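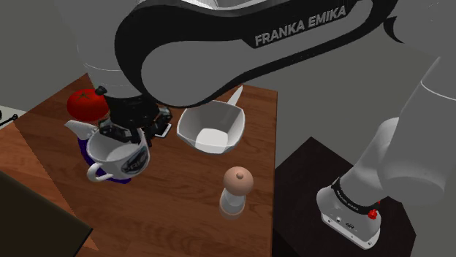 The gripper over the white mug, in our computer kitchen. The tomato is just there to get in the way.

HOW DO YOU TEACH A ROBOT TO PICK UP A MUG?

Quick one this month, we are a bit behind!

You pick up a mug without thinking. A robot can't. It has no idea what a mug is, or where the handle goes, or that tomatoes squash. So someone has to show it.

Two ways to do that.

By hand. You take hold of the real robot arm and push it gently where you want it to go. Down to the mug, close the fingers, up again. Motors go floppy so you can move it. The arm remembers every bend. A bit like a grown-up holding your hand when you learned to write your name.

By remote control. You stand back and steer. Might be a joystick, might be a handle you wave in the air. Move your hand left, robot goes left. Squeeze, and the gripper squeezes. Handy if the robot is big, or far away, or not real at all.

Not real?

Yep. The robot in our picture lives inside a computer. So does the mug, and the bowl, and the pepper grinder (or salt, we can't agree). It's called a simulation. Same idea as a video game, but the arm has to bend like the true one does. Drop a pretend mug and there's nothing to sweep up. Press reset. Off you go again.

Encarnación Barrios steers robots like this at Troncoso, where the project is called Iltora. We asked her if it's easy.

"No! My first go, I knocked everything over. You have to go slow near the cup. Fingers open, come down from the top, stop, then close. Children are often better than me at it, they don't rush the last bit."

One go is called a demonstration, or demo. Encarnación has done 379 of them. Why so many? Well, if the robot only sees one demo, it only learns one mug in one spot. Move the mug a bit and it grabs the air. So she moves things about. Mug nearer. Mug further off. Handle turned round. Then teh computer looks at all the demos together and works out what they have in common.

And then the robot tries by itself. Sometimes it's good. Sometimes it misses and she has to do 23 more.

TRY IT AT HOME

You need 2 people, a plastic cup and a scarf.

One of you is the robot. Scarf over your eyes, sit at a table. The other one is the driver. Cup on the table, somewhere in reach.

First, by hand. Driver holds the robot's wrist and guides it to the cup. Robot stays floppy.

Then remote control. No touching! Only words. Left, right, down, open, close, stop.

Swap over. Which was quicker? Which one had more shouting?

Now move the cup and see if the robot can find it with no help at all.

WORDS TO KNOW

Gripper: the robot's hand. Ours has fingers but no thumb.
Demo: one go at showing the robot.
Simulation: a pretend world in a computer.

Next time: how robots see in the dark. Send you're questions in before the end of May please.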